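Okay friends, a few of you asked me to explain the Oltby-Goron river talks in normal words, so I made a big mug of tea and I'm going to try. It's a thread, sorry in advance, you know how I get.

1/ Quick background for anybody new to this. Oltby sits upstream on the Tanui, Goron sits downstream, and they've been arguing over who gets how much water for as long as I've been paying attention to the region (and longer than that, if you ask my father-in-law, who will tell you all of it over one dinner).

2/ What's new is that the two foreign ministers are meeting in Zirngate on 29th June. It's the first time they'll sit in the same room since the December walkout. The deputies have been talking by phone all spring, and that kept the lights on, but deputies can't sign anything.

3/ The December walkout, for those who missed it: Goron's team showed up with a draft that had the dry-season release written in as a fixed number. Oltby's team wanted a share of whatever the river happens to be carrying. They got through one morning session and a very cold lunch, and then the Oltby cars left.

4/ So, fixed number or share? This is really the whole fight, and I think it gets lost under all the flags and handshakes. With a fixed number, a drought year lands on Oltby's farmers. With a share, both sides hurt together, but Goron's towns can't plan because they don't know in March what they'll have in August. I have sympathy for both, I really do.

5/ The draft that leaked last week runs to 181 pages and I've read more of it than is good for a person. Most of it is definitions! There's a lovely long section on what counts as a tributary. If you only have time for one part, go for annex 4, where the measuring stations are.

6/ Why the stations? Each side has its own gauges and each side thinks the other's gauges are nonsense. Annex 4 sets up shared ones, with staff from both countries reading them together and publishing the same figure on the same day. It's dull stuff and I love it. If they only agree on that piece in Zirngate I'll go to bed happy.
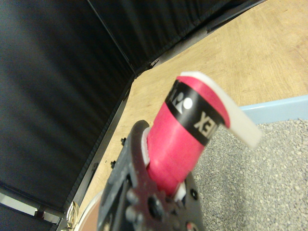 Pink-red tube with a black band, close up.

7/ Now the harder part, the border crossings. There are 3 of them along the river and only the northern one is open to trucks. Goron wants all of them open before it signs on water. Oltby says water first and crossings after. You'll hear people call this a sequencing problem, and what they mean is that each side is scared of handing over its best card and getting a thank-you note back.

8/ I talked this over with Munther Nasrallah, who covered the earlier rounds and has a lot more patience than I do. He thinks they'll end up doing it in pairs: one crossing opens, one stretch of river gets its release schedule, everybody takes a breath, then the next pair. He's been right before. He's also been wrong before, and he asked me to put that in, so I have.

9/ Please keep an eye on the villages in the middle of all this. 296 families on the Oltby bank have fields on the Goron side, and they've needed a permit for every single trip since the bridge closed. They come up in the leaked draft in one paragraph, near the back. I'd like to see that paragraph get a lot bigger.

10/ A few folks asked whether the bigger powers will be at the table. As far as I can tell, no. There'll be an observer or two in the hallway, and somebody is paying for the hotel, but both ministers have told their own papers they want this round to themselves. I think that's healthy, though I know some of you disagree and I've enjoyed reading your replies.

11/ What would a good result look like? I'd take a short joint statement, a date for the next meeting, and the stations. What would a bad one look like? Two separate press conferences in two separate buildings. If you see the podiums going up on opposite sides of the square, you can probably close the tab and go enjoy your evening.

12/ One more thing on the home politics. Oltby has local elections in the fall, and the mayors in the valley don't want to be seen giving away water in a dry year. Goron's government has a thin majority and a farm party inside it that can get very loud. So if both ministers sound grumpier in public than the draft reads on paper, that's a good part of the reason.

13/ I'll be following along from home and posting as things come in, slower than the wire folks but with more footnotes. If you read either language and spot something I got wrong about the tributary section, please tell me, I went through it late at night and my notes from page 90 on are mostly arrows.

14/ Thank you for reading all this, and to the kind person who sent me the better map of the Tanui basin, I've printed it and it's up over my desk. Going to go reheat this tea now. Replies are open.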